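## Mantenimiento de las pinzas manuales: nuevo procedimiento de revisión de los dedos

El área de equipos de Fosico comunica a los grupos usuarios que, desde agosto, la revisión de las pinzas manuales de dos dedos se realiza conforme a un procedimiento único. Hasta ahora cada grupo aplicaba su propio criterio, tanto en la frecuencia como en el modo de apretar las articulaciones, y las diferencias entre unidades se habían hecho notar en el taller.

El procedimiento afecta a todas las pinzas que se emplean fuera del laboratorio, en viviendas y locales de colaboradores. La unidad Nellik 2, la de mayor uso, ha servido para ponerlo a prueba. Su registro acumula 2965 ciclos de apertura y cierre desde la última sustitución de almohadillas, y en ese periodo se anotaron dos incidencias: una holgura en el dedo izquierdo y un desplazamiento leve de la almohadilla derecha. Ambas se resolvieron sin cambiar piezas.

La revisión comienza siempre con la pinza abierta y sin carga. Se comprueba en primer lugar que los dos dedos recorren el mismo ángulo y que ninguno se adelanta al cerrar. A continuación se examinan los tornillos de las articulaciones. El apriete se efectúa a mano, con la llave corta del estuche, hasta notar resistencia; no debe utilizarse el destornillador eléctrico, que en dos unidades dejó dañada la cabeza del tornillo. Si después del apriete persiste la holgura, la pinza se retira y se entrega en el taller con la etiqueta amarilla cumplimentada. 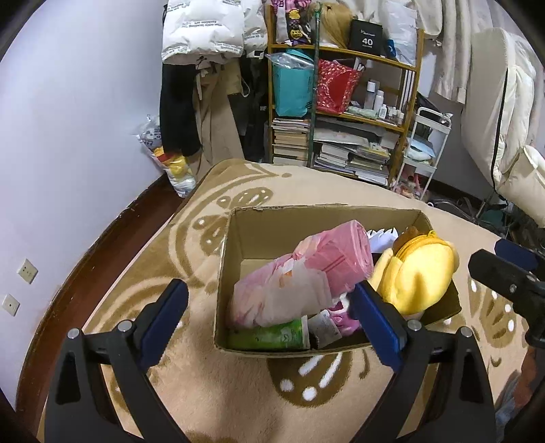 Las almohadillas se limpian con un paño apenas humedecido y se dejan secar antes de volver a cerrar los dedos. Quedan excluidos el alcohol y los limpiadores domésticos, que endurecen la superficie y reducen el agarre sobre cartón y plástico fino. Cuando una almohadilla presenta cortes o se despega por una esquina, se sustituyen las dos. El almacén dispone de 80 juegos de recambio suministrados por Barros, con la referencia 537, y no es necesario solicitar autorización para retirar un juego.

Debe prestarse atención al soporte de montaje. En los traslados recibe golpes que no siempre dejan marca, y una desviación pequeña basta para invalidar la calibración. Antes de cada salida se verificará que el soporte no cede al presionarlo con el pulgar y que sus fijaciones conservan la marca de pintura alineada. Si la marca aparece desplazada, se repetirá la calibración completa con la plantilla Plirkberg, que se encuentra en el segundo cajón del banco de ajuste. La plantilla no puede salir del taller.

Para la comprobación final se abre y se cierra la pinza sobre un objeto blando y sobre el borde de una caja de cartón, en ese orden. El cartón permite apreciar si un dedo aprieta más que el otro, puesto que la pared cede hacia el lado de menor presión. La prueba se repite cinco veces y el resultado se anota en la hoja de la unidad, junto con las iniciales de quien la realiza. Las hojas incompletas se devolverán al grupo correspondiente.

En cuanto a la periodicidad, se establece una revisión breve antes de cada salida y una revisión completa cada unos 522 ciclos. La lectura del contador se tomará al devolver el equipo. Los grupos que tengan prevista una campaña de varios días llevarán consigo un juego de almohadillas y la llave corta, que se entregan en el mismo estuche.

El taller atiende las revisiones completas los martes, de 9:30 a 13:00. Las unidades entregadas después de esa hora pasarán a la semana siguiente, salvo que exista una pinza de sustitución disponible. La hoja de revisión actualizada puede recogerse en el mostrador de equipos; las copias del modelo anterior dejan de ser válidas y deben retirarse de los estuches.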